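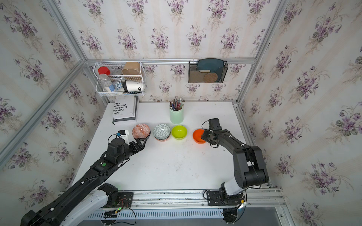
Both arms at the bowl row, violet wallpaper in place

Ticket 559 — Right arm stops short on bowl stacking
Project: Urkine (two-arm table, student robotics club)
Opened by: Niall MacBrayne
Status: open, big progress!
Opened: April 10, 2025

What we're trying to do
Stack the loose bowls using both arms. The left arm steadies the stack with the patterned orange bowl on top, and the right arm picks up the plain orange one from the far end of the row and brings it over. We already have the left side doing its part nicely (so happy with that), and now it's the right arm's turn.

What goes wrong
The right gripper comes down next to the plain orange bowl, closes, and then the Todero script throws "target lost" and parks the arm. It happens with the plain orange bowl and sometimes the lime-yellow one. The patterned bowls have never triggered it, not once.

Log

Entry 1. Restarted everything, cold. Same error on the first try. Checked the bolts on both base plates while I was down there and they're all snug.

Entry 2. Swapped the order of the bowls so a patterned one sat at the right end. Picked up on the first attempt! Put the plain orange one back and got the error again. So it follows the bowl and has nothing to do with the spot on the table.

Entry 3. Read through the saved output from run 242. The detector finds the bowl fine on the way down, then the score falls off a cliff in the last bit of the move. My guess is glare. The inside of that bowl is really shiny and the module on the right gripper ends up very close to it.

Entry 4. Turned the overhead light down by half and ran it again. It worked twice, then failed, then worked. I may have yelled a little. Run 978 is the best one we have so far, please go watch the playback in the Kedeck folder — the lift is so smooth.

Entry 5. Tried Achari's other detection model, the one trained on plain dishes. Better on lime-yellow, no real change on orange. Kept the old one for now so we're only changing one thing at a time.

Still to do
- Tape a sheet of tracing paper over the light and repeat the test at full brightness
- Raise the approach height by 2 cm and see if the score holds
- Check that the cable over the right gripper module has enough slack at full reach
- Leave the pencil cup and the books where they are until this is closed, so the runs can be compared

If anyone has dealt with shiny objects before, please add a note under this one. I'd love to have the full stack running by the June demo, and I'm on the table every afternoon this week if you want to come try it with me.

Niall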